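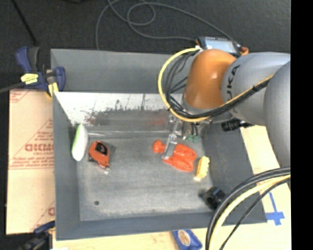 We got to Darnholm a bit before ten on the Tuesday, which was lucky, as the car park at the Grutier mill was already filling up and the queue for bacon rolls went right past the gate. I'd been meaning to go to their open day for years (I've knitted with their yarn since I was a student and could barely afford it) and my sister finally booked us both on the morning tour. They make you leave your bags in lockers, then off you go in a little group with a very patient guide. Grey is everywhere in an old mill, by the way. Stone, sky, floors. So when you walk into the dye house and see hanks of mustard and teal dripping over the vats it's a proper shock!

The scouring shed smells exactly as you'd expect, sheep and hot soap. The fleeces come in from farms up past Hebden and get washed 4 times before anyone will let them near the carding machines. I put my hand in some of the clean stuff and it was like holding warm bread. My sister sneezed all the way through, poor thing.

Best bit for me was the spinning floor. One frame there carries 564 spindles, and when they start it up you feel it in your teeth. We all had ear defenders on so the guide held up cards with the facts written on them, including the one I copied down for my knitting group: 3,063 cones sent out in February. I'd have happily stayed another hour.

After that there's a small weaving room, where they do the Dastemen blankets. I didn't think much of the new checks, a bit muddy, but the plain cream one was gorgeous and far too dear.

Lunch was soup in the old canteen — leek and potato, decent, not hot enough. The shop opens at two and people do run, so have your money ready. I came home with six balls of seconds in a greeny blue and no idea what to make with them. Tour tickets include the tea but not the cake.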